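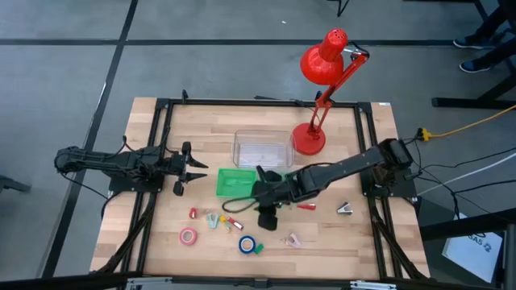

Leonie Wegener had the desk cleared out by four, or said she did. When Azra came up with the tea there were still things all over it.

"I thought you were packing," Azra said.

"I am. This is the last of it."

The last of it was a red lamp, a green tray, a clear plastic bin and the kind of odds and ends that live at the back of a drawer. Clips. A roll of pink tape. Baumgart was giving up the third floor at the end of October, and everybody had been told to sort their things into what went to the new place and what didn't.

"The lamp was Waltraud's," Leonie said. "She left it to me when she retired. She didn't ask if I wanted it."

"Do you?"

Leonie pushed the switch on and off. "The new desks have lights built in."

Azra sat down on the windowsill and drank her tea. She had been at Baumgart two years and her own things had gone into one bag. Leonie had been there since room 354 was the mail room.

"Waltraud used the pink tape for anything overdue," Leonie said. "You'd come in and see pink on your folder and your stomach would drop. She put it on my lunch once. I had owed her a report for 3 days."

"Did she get it?"

"By noon."

She picked up the blue clip, opened it and let it close on her finger, then dropped it into the bin. The others went in after it. She held on to the tape for a while, looking for the end with her thumbnail, and when she found it she tore off a short piece and stuck it to the base of the lamp.

"What's overdue?" Azra asked.

"I haven't called her since Easter."

She put the tape in the bin with the clips and pressed the lid on. The tray she left for whoever wanted it. Then she unplugged the lamp, wound the cord and tucked the whole thing under her arm with the shade sticking out behind her.

"Can you get the door?" she said.

Azra got the door. On the stairs Leonie was already going through her coat for her phone.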